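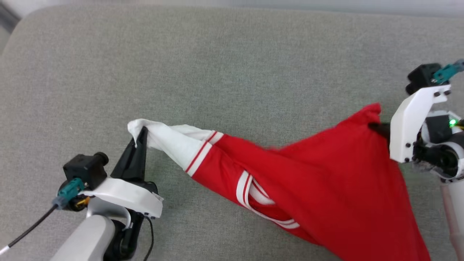

Larow es un método para que dos brazos extiendan ropa sin saber de antemano qué prenda tienen delante. Lo desarrollamos en el laboratorio Jidley, y en esta galería se recoge una parte del trabajo en el banco, con notas de quienes lo han llevado. La idea central es la tensión: antes de decidir dónde colocar la prenda, el sistema la estira un poco y mira cómo responden los pliegues. Con la prenda roja tensada en diagonal, una pinza en el puño blanco y la otra en un pico recogido de la tela, la manga queda casi resuelta y lo que sigue siendo ambiguo es el cuerpo, que cae con arrugas suaves. De esa diferencia entre zonas resueltas y zonas ambiguas sale el siguiente movimiento. Llamamos a ese valor «índice de holgura» y se calcula por regiones, sin plantilla de prenda.

La versión anterior, Dellar, trabajaba al revés. Buscaba puntos conocidos (cuello, bajos, puños) y después agarraba. Con camisetas extendidas a medias iba bien. Con mangas largas se perdía, sobre todo cuando un puño quedaba metido dentro de la propia prenda, y la política se quedaba repitiendo el mismo agarre hasta que alguien la paraba. Jacobus Mabuza revisó esos fallos uno por uno y propuso dejar de buscar el cuello como primer paso. El cambio parecía pequeño y obligó a reescribir la anotación entera.

Los datos

La política se entrenó con 799 demostraciones teleoperadas. Cada una empieza con la prenda soltada sobre la superficie y termina cuando el operador da la extensión por buena. Hay demostraciones torpes y las hemos dejado dentro: agarres que resbalan, correcciones, un brazo que espera al otro. Elli Peltonen probó a quitarlas y el resultado empeoró en las prendas con puño elástico, así que se quedaron.

Para la anotación usamos Choo, una herramienta interna que hizo In-ho Noh. Marca los instantes de contacto a partir de la apertura de la pinza y deja al anotador solo los casos dudosos. El más frecuente es el agarre doble, cuando la pinza coge dos capas de tela y el operador quería una. En la vista general casi nunca se distingue. En la cámara de muñeca a veces sí, por el grosor del borde, y por eso los anotadores trabajan con las vistas de los dos brazos abiertas a la vez.

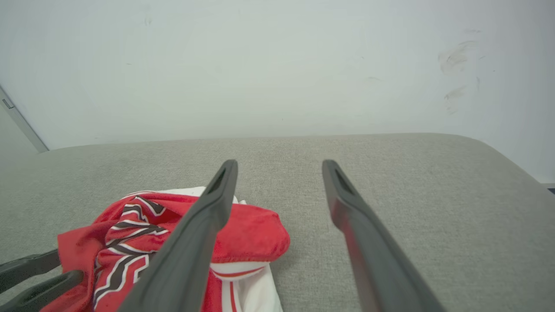
El agarre doble tampoco es siempre un error. En un bajo conviene coger las dos capas, y en un puño casi siempre también. En el centro de la prenda suele arruinar el intento, porque al estirar se cierra el pliegue que se quería abrir. Por eso en Choo hay una etiqueta para el número de capas y otra distinta para la intención del operador. La segunda la rellena quien ha teleoperado, en el momento, y no se corrige después.

Los dibujos de la tela dieron más trabajo del previsto. Una prenda lisa y otra con franjas producen mapas de holgura distintos aunque estén arrugadas de forma parecida, y el modelo tendía a leer una raya curvada como si fuera un borde. Hyun-seo Ji añadió una fase de aumento de datos con 2.000 texturas sintéticas aplicadas sobre la tela segmentada. El error bajó en las bandas anchas. En los motivos pequeños y repetidos sigue ahí, aunque menos, y en zigzag es donde peor se porta.

La superficie

Trabajamos sobre una superficie tapizada gris. En una mesa dura el dedo de la pinza puede apoyarse y barrer la tela, y se acaba aprendiendo un truco que depende de la mesa. Sobre un tapizado la punta se hunde algo y la fricción cambia de una zona a otra, más cerca de lo que pasa en una casa. También complica la calibración en altura – el plano de contacto deja de ser un plano – y hubo que sustituir la cota fija por una estimación que se actualiza en cada intento.

Gwion Kemeys se ocupó de esa parte. Su estimador usa la corriente de los motores y la imagen de muñeca, y se reinicia cada vez que la pinza se abre del todo. Probamos a mantenerlo entre agarres y acumulaba deriva hacia abajo, con la punta apretando más de la cuenta. 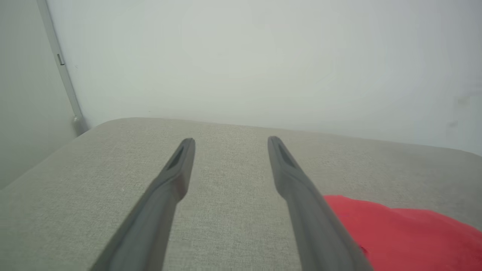 Pinza abierta sobre el tapizado gris, sin tela entre los dedos. La prenda roja asoma a la derecha.

La apertura completa es el punto de partida de cada ciclo de agarre. Tiene un coste en tiempo, que aceptamos. A cambio, todos los ciclos son comparables y se pueden cortar de forma automática, cosa que con Dellar había que hacer a mano.

Resultados

En la evaluación hicimos 3.000 ciclos de agarre, repartidos entre prendas vistas en el entrenamiento y prendas nuevas. Resumimos lo que más se nos pregunta:

Las mangas largas han dejado de ser el peor caso. Larow encuentra el puño con más facilidad que Dellar y, cuando no lo encuentra, cambia de zona en lugar de insistir.

Las prendas nuevas salen peor que las vistas. La distancia es mayor en tejidos muy finos, que se mueven con el propio roce del dedo.

La coordinación entre brazos es lenta. El brazo que ya sujeta espera al otro aunque no haga falta, y eso viene de las demostraciones, en las que los operadores también esperaban.

Las cremalleras no están resueltas. No hay bastantes ejemplos y el índice de holgura las interpreta como un pliegue rígido.

Un intento se da por válido cuando la prenda queda con las mangas fuera y el cuerpo sin pliegues que tapen un borde. El criterio lo aplican 2 personas por separado, mirando la vista cenital final. Si no coinciden, el intento cuenta como fallo. Es un criterio severo y hace que nuestras cifras parezcan más bajas que las de otros trabajos con evaluación automática, de modo que no recomendamos compararlas directamente.

Lo siguiente

In-ho Noh está preparando una versión de Choo que admite vídeo de otros montajes, con otras pinzas y otra frecuencia de cuadro. Elli Peltonen repetirá la evaluación en marzo con la espera entre brazos recortada en los datos, para separar cuánto tiempo se pierde por la política y cuánto por lo que copió. Las etiquetas de intención se publicarán junto con el resto de anotaciones cuando terminemos de revisar los casos con más de una capa.

Para consultas sobre el índice de holgura, Jacobus Mabuza. Para la calibración sobre superficies blandas, Gwion Kemeys.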